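Teaching by hand, no robot needed

Ramil Yap's group at Heveck wants 1168 demos by October. They had 300 when I stopped by.
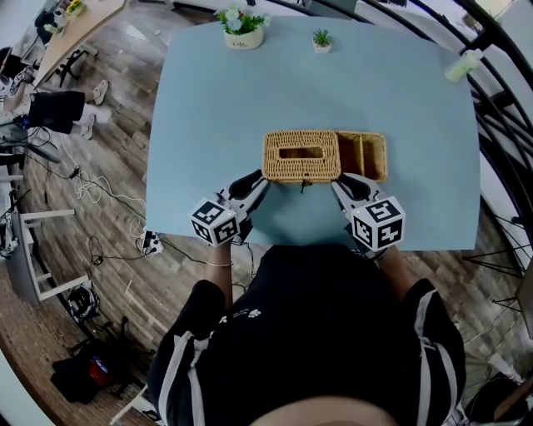 The method is cheap - people do the chore, the policy learns from it later. Two hands on one wicker tissue box, a marker cube riding on each gripper so the pose can be recoverd. Yap likes woven stuff. Hard to model, easy to grab badly.

Wrist views matter most, he says. Drop them and success fell to 44 percent.

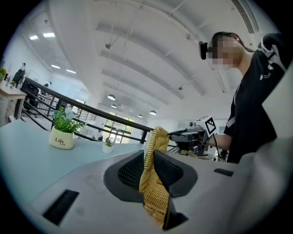 What's next

Coltgate arms, same policy. More baskets.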